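About Clostisstead Table Goods

We sell plates and the things that go under plates. People at parties tend to nod and change the subject, so we have put the rest on a web page, where you can leave quietly.

Clostisstead started in October with 30 black plates and a strong opinion about glare. Some of our suppliers found the opinion tiring. We kept it anyway, along with a rim low enough to stack and high enough to stop a runaway pea. 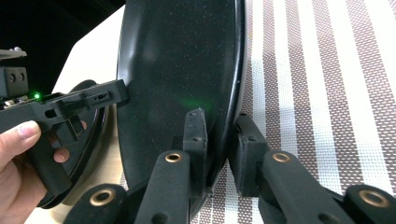 The range has grown a little. There are now 22 items, most of them still black. The everyday plate is called Uker. The deeper one is Prudus, and yes, we get letters about the names. Black shows every speck of dust, which we mention here so that you don't have to mention it to us.

Then there are the mats. Our Tokarz line is stripes, then more stripes, and we once spent 422 emails on how far apart they should be. Each new pattern gets laid out on a pale wooden table with the plates on top and left there until someone objects.

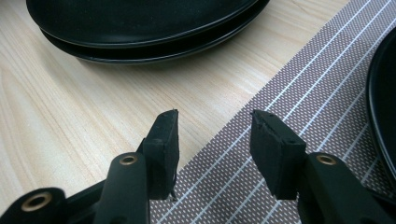 Black plates on bare wood and on the brown dashed mat.

We are still a small outfit. If you call, you will get a person who has an order to pack and will talk to you while packing it. Returns are fine for 30 days, gravy permitting.

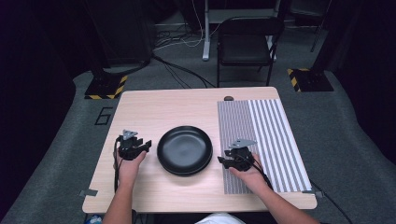

One plate, one striped mat, pale wood.

Page last updated 08/04/2022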